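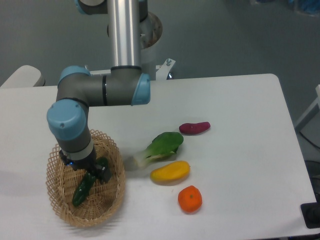

One cucumber in the basket. Salad season!

Come plan (and eat) dinner with me for a month

I've been blogging about what my family eats for almost 11 years now, and every single July I fall apart. The garden goes crazy, the kids are in and out at all hours, and I end up standing in front of the fridge at 5:30 wondering if toast counts. So this summer I'm doing something about it, and I want company!

I'm looking for 31 home cooks to join my July Supper Swap, one for each night of the month. You pick a night, you send me the dinner your house really eats on a busy evening, and I put it on the master menu. Then all of us cook our way through as much of the list as we can stand and report back.

You don't have to be a fancy cook. Please don't be a fancy cook! I have a shelf full of fancy cookbooks and I never open them. I want the skillet thing your aunt made, the pasta salad you take to everything, the leftovers-in-a-tortilla trick. If it starts with a can of soup, send it anyway.

What I'd need from you:

One supper recipe, written the way you'd tell it to a neighbor. Keep it under 800 words, stories included (I love the stories, but my sister-in-law prints these out and she's picky about ink).

A grocery list to go with it. I shop at the Heitmann Market here in Wotville, which is tiny, so nothing that needs a special trip to Otden.

A short note at the end of each week about what you cooked, what got swapped, and what the kids wouldn't touch. Two lines is fine.

You can live anywhere. If you're close by, we're also having a potluck in the Winora Grange hall at the end of the month, doors open at 5. Bring a dish and a lawn chair, because the good chairs go fast.

There's no pay, I'm sorry to say. Everybody who sends a recipe gets the whole menu as a printable booklet, and one name out of the hat gets a $100 grocery card. I'm buying it myself, so no sponsors and no strings.

We could really use some meatless nights, and anything that keeps the oven off. I already have three people who want to do tacos, so if tacos are your thing, have a backup in mind.

To sign up, leave a comment with your first name, the night you'd like, and the name of your dish. I'll write back with the form. Nights are first come, first served, and I've already claimed the 4th for hot dogs.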